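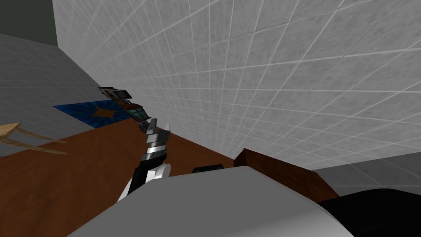

Osamu Nagano wrote in to tell me the first version of this article got the name wrong, and that a "glasses drive" is what you call it when you ask for glasses, while a "spectacle bank" is what you end up with when people keep bringing them after you've stopped asking. Fair enough! I've changed the title and kept both terms below.

# Spectacle bank

A **spectacle bank** is a standing collection of used and surplus eyeglasses, gathered by a service club or similar group, measured, labeled and handed on to people who can't easily buy a pair. A **glasses drive** is the shorter event that usually feeds it. I've been mixed up in both through the Edisura club, so most of my examples come from there, and readers from other towns should feel free to tell me how differently they do it (they already do, at length).

It's a smaller cousin of the big health campaigns clubs are known for. There's no disease to wipe out at the end of it. People's eyes get older, kids sit on their frames, and somebody will need a pair next year too.

## What goes into one

Almost anything with two lenses and a bridge. In practice the donations fall into these groups:

- **Reading glasses.** Plain magnifying pairs, the same strength in both lenses. They're the easiest thing in the world to pass on, and there are never enough of the middle strengths.
- **Single-vision prescription pairs.** Made for distance or near work, and made for one person's eyes. Matching these is the slow part.
- **Bifocals and progressives.** Lots come in, few go out. The lenses are set for the height of the first owner's eyes in the first owner's frame, and a stranger can find them pretty miserable to walk downstairs in.
- **Sunglasses.** Very welcome at outdoor clinics, particularly after cataract surgery, where a dark pair gets worn for comfort.
- **Empty frames.** Some banks take them, some don't. We do if the hinges are sound.
- **Cases.** People forget cases! A pair without a case is a scratched pair by the end of the bus ride.

What we'd love people to leave out is contact lenses, safety goggles, single loose lenses in envelopes, and 3D movie glasses. I have personally sorted a shoebox that was nothing but 3D movie glasses, every pair folded with great care, and I still think about whoever did that.

## How a pair gets through

The order of work is much the same wherever I've seen it done, though the fussiness varies.

First comes the rough sort, where broken or badly scratched pairs are pulled. This is brutal, and newcomers hate it. In a typical bin well over half goes straight out, and the polite thing is to do it somewhere the donors can't see. Metal frames can go for scrap and the rest is mostly trash, sadly.

Next is washing, in lukewarm water with ordinary dish soap and a soft cloth. Hot water can damage lens coatings and paper towels scratch plastic, so we keep both off the table. Everything dries on towels overnight.

After that each lens is read on a lensmeter, a bench instrument that gives you the power of the lens and, if there's a correction for astigmatism, how much and at what angle. The older kind has an eyepiece and a wheel you turn until some lines go sharp. The automatic kind prints a little slip. I learned on the wheel and I'm stubbornly fond of it, but after a couple of hours your own eyes are shot.

Finally the numbers go on a tag and the pair goes in a bag. Edisura used index cards for years and then moved to Onumix, a little cataloging program that one of our members put together on winter evenings. You type in what the person needs and it lists the closest pairs on the shelf, best match first. It crashes if you enter a plus sign twice. We've all learned not to enter a plus sign twice. 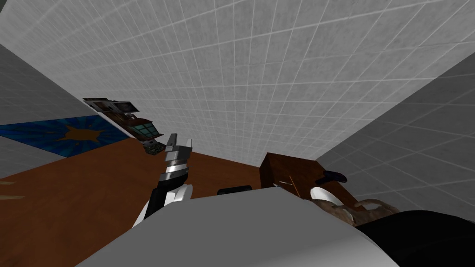
*Blue rug with an orange star, wood floor and tiled walls.*

## Does it work? (the long-running argument)

Any honest article on spectacle banks has to have this section, so let me get into it.

The case against goes like this. By the time you've sorted, washed, read, tagged, stored and shipped a used pair, you've spent a lot of hours, and a new pair of simple readers can be bought in bulk for very little. People in the field have been making this point for years, and I've come around to a good chunk of it. Shipping boxes of mixed glasses overseas with no plan for who will fit them is a poor idea. Whoever receives them gets a second sorting job they never asked for, and wearing somebody else's prescription can mean headaches and a pair left in a drawer.

The case for is more local. A bank that sits in the same town as the people using it has hardly any shipping cost, it can send someone back for a different pair, and it catches the folks who fall between programs. Strong prescriptions are a good example. A very high-powered pair is expensive to make new, and if a close match is already on the shelf, you can tide somebody over until their own arrives.

Osamu Arai argues that the sorting hours shouldn't be counted as a cost at all, as people come for the company and would otherwise be sitting at home. Osamu Nagano thinks that's a terrible way to run anything. (Yes, two Osamus, same club. We say the surnames.) I go back and forth, depending on which of them gave me a ride.

Where most banks seem to be heading is a mix: used pairs for odd and strong prescriptions, new readers bought in bulk for the common ones, and an eye exam before either. The exam is the part I'd underline. Blurry vision can be a sign of something glasses won't fix, and a trained person needs to look.
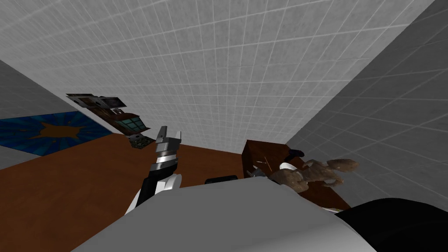
## The Nyaga and Stoduvura clinics

Edisura supplies two regular clinics, and they couldn't be less alike.

**Nyaga** is the farming end of the district. The clinic runs on a Monday, early, so that people can get back by midday. Most visitors want readers: for seed packets, phone screens, medicine labels, threading a needle. An optometrist comes out for the exams and the club people handle the fitting, meaning they bend the arms until the things stay on. Our best day there moved some 300 pairs, counting sunglasses, and we ran out of the middle strengths before breakfast was cleared. I've been told we should have seen that coming. We should have!

**Stoduvura** is in town and goes by appointment. It's slow, quiet work, often with strong or lopsided prescriptions, and on one afternoon there I watched 13 people get seen and felt it had been a full day. The matching program earns its keep here. When nothing on the shelf is close, the person's order goes to an ordinary optical lab and the club pays, so the used stock and the checkbook cover for each other.

One habit I'd recommend to anyone starting out: let people choose from more than one frame. The best optical match in the building is useless if it makes a teenager look like his grandfather, and he will take it off at the gate.

## Running a drive

Drives tend to happen in the fall. Ours is in November, after the harvest fair and before everyone disappears for the holidays. The usual arrangement is a box with a slot in places people already go, such as the library, the pharmacy, the bank and the feed store.

A few notes, in no special order:

- Put a lid on the box. Open boxes fill up with coffee cups.
- Say on the sign what you don't want, in bigger letters than what you do.
- Funeral homes are worth a visit. Families often have several pairs and no idea where to take them, and I've never known anyone there to be anything but kind about it.
- Empty the boxes every week even when they look bare. A full box gets the next pairs stacked on top, and those are the ones that get crushed.
- Keep prescription slips away from names. If a pair comes in with paperwork, the paperwork gets shredded.
- Ask the optical shops for discontinued display frames as well.

## Terms you'll run into

**Sphere**: the main power of a lens. Minus for nearsighted, plus for farsighted.

**Cylinder** and **axis**: the amount of astigmatism correction and the angle it sits at. A wrong axis bothers people more than a slightly wrong sphere.

**PD**: pupillary distance, the gap between the centers of your pupils. It matters more the stronger the lens is.

**Readers**: ready-made magnifying glasses, sold off a rack.

**The coffin**: Edisura only, as far as I know. It's the long gray crate where the progressives wait for a home. Arai wants it renamed before the next drive, and suggestions can be left at the library desk.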